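Budget thread for the Keredcombe site, next fiscal year. We need handheld gripper tools for recording demonstrations, plus whatever sits around them. Posting the working so I can find it again in March.

1/ Starting point: September 22, 2021, zero handheld units of our own, two on loan from the Ekstead office. The loan ends with the quarter. Everything below assumes it is not extended.

2/ Unit price. Jonura quotes 865 dollars per handheld gripper, camera mount included, camera excluded. The quote is valid through the end of the year. Shipping is extra and they will not estimate it until there is a purchase order.

3/ Quantity. I am asking for 4. Two in use, one charging and offloading, one on the bench with something wrong with it. The first draft asked for three and I could not make the schedule close with any unit out for repair.

4/ 4 x 865 = 3,460. That is the line everybody will look at. It is also the easiest one to defend.

5/ Fingertips are a consumable. Soft tips wear fastest on fabric and textured plastic, which describes a large share of our task list. Jonura sells a pair for 51. I am budgeting one spare pair per unit at purchase, so 204, and a second order mid-year under general supplies.

6/ Someone asked whether we could print the tips ourselves. We can print the backing. The soft part we would have to cast, and the hours spent on that come out of the same people who are supposed to be recording.

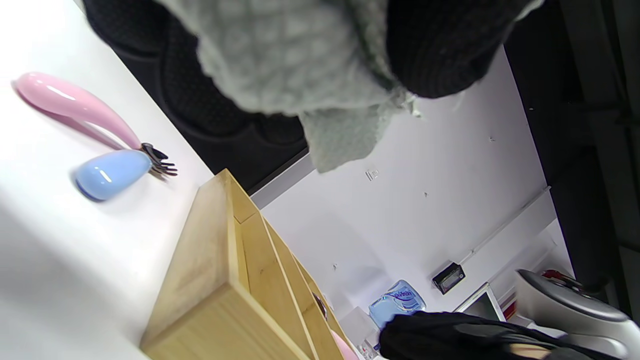

7/ Task props. Small household goods, kitchen items, cloths, toys. 200 for the year. Last time this was buried in office supplies and finance sent it back, so it gets its own line now with a two-sentence justification.

8/ Cloth items need duplicates. A towel that has been grasped a few hundred times does not drape like a new one, and the frayed ones behave differently at the edge. Keep both kinds and label the bins.

9/ Storage. Cards fill faster than the vendor sheet suggests if you record at full frame rate. Bermúdez, the software package we use for sorting takes, keeps a second copy until review is finished, so plan disk space at double. Covered by the existing server line — no new request.

10/ Furniture: none. Existing tables and shelving are fine. I took the adjustable-height bench out of the draft. It was a nice bench.

11/ The arm. No purchase this year. The recordings have to be checked on a real arm eventually, and Ekstead has agreed to run them on theirs. We pay for shipping the props over and nothing else. If that arrangement falls through, the whole plan moves back a year.

12/ Items I left out on purpose: extended warranty (covers the motor but not the tips or the cable, which are what fail), the hard carrying case, and the vendor training day. The manual is adequate.

13/ Total before shipping: 3,460 + 204 + 200 = 3,864. Cameras are on a separate request because they are classed as IT equipment here and go through a different approval.

14/ Open question for anyone running the Jonura units daily: how long does a pair of tips last you on mixed objects? I have one number from Ekstead and one from the vendor, and they disagree by enough to change line 5.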